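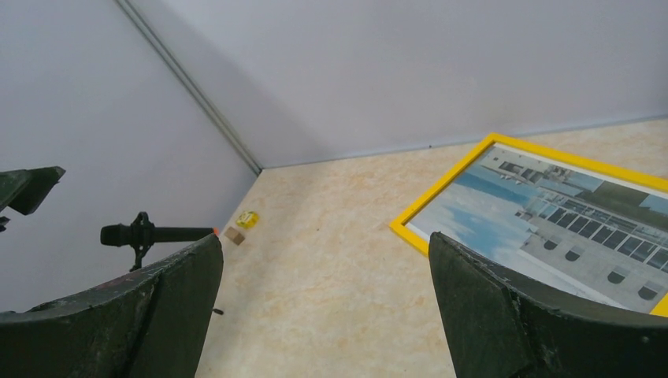

Framed print and microphone, Plostero room

Paid temporary work: framing and room setup assistants (two positions)

Truris is hiring two assistants to help get the Mososus display ready in Plostero. Mososus is a small show of framed pictures of buildings, with recorded talks by people who have lived or worked in them. The prints go up on the walls, and the talks are recorded in the same room once the furniture and stands are in place.

The work is hands-on. You will be on your feet or on your knees for much of the day, handling frames, small metal parts and sound equipment. You do not need a background in art or audio, but you do need to be careful with things that scratch.

What you will do

Unpack framed prints and check each one for chips, loose corners and marks on the picture.
Sort prints by wall and lay them out on the floor before hanging, so the order can be changed without making new holes.
Fit or replace the hardware on the frames.
Set up microphones on their stands and put them away at the end of the day.
Keep the floor clear of scraps, wrappers and offcuts. Small parts get lost quickly when this is left until later.
Write down anything damaged or missing on the Kütt sheet, which is the list we use for every print and every fitting.

About the small parts

A good share of the job is working with pieces no bigger than a fingertip. Some are chrome, with a round head and a flat tab, and they are easy to drop and easy to step on. They are sorted and put back in the right bag before the room is locked. If you get impatient with this kind of task, this is probably not the right job for you.
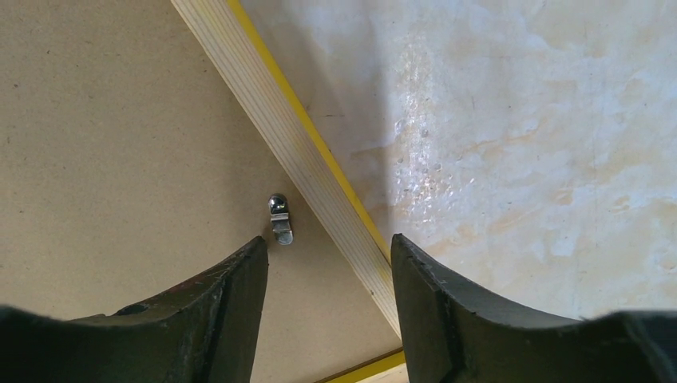

Who we are looking for

You can use a screwdriver, a tape measure and a level.
You can lift a framed print with another person and set it down without knocking the corners.
You can follow a written list and add to it in handwriting other people can read.
You can work quietly when a recording is being made in the room.
You are 18 or older and allowed to work in the United States.

Experience with picture framing, stage work, shop displays or furniture assembly is useful. Tell us about it if you have it. We also welcome people who have done this sort of thing only at home.

Hours and pay

Each position is 40 hours in total, spread over two weeks. Pay is $2000 for the full period, before taxes, paid at the end of the second week. Start and finish times will be agreed with each person after hiring. There is a paid lunch break every day.

Tools are provided. Please bring clothes you can kneel in and shoes with clean, soft soles - the floor is light and shows marks. Gloves are available in several sizes, but you can bring your own if you prefer them.

How to apply

Send a short message to Aldo Fabbri at the Truris office with your name, a phone number and a few lines on similar work you have done. A resume is fine but not required. Please say which days you cannot work. If you applied for the October round and were not placed, you can apply again with a note saying so, and you do not need to send your details a second time.

Applications close on 2025-11-08. We will call the people we want to meet and ask them to come in for a short visit to the room, where you can see the prints and ask questions. Everyone who applies will get an answer, including people we cannot hire this time.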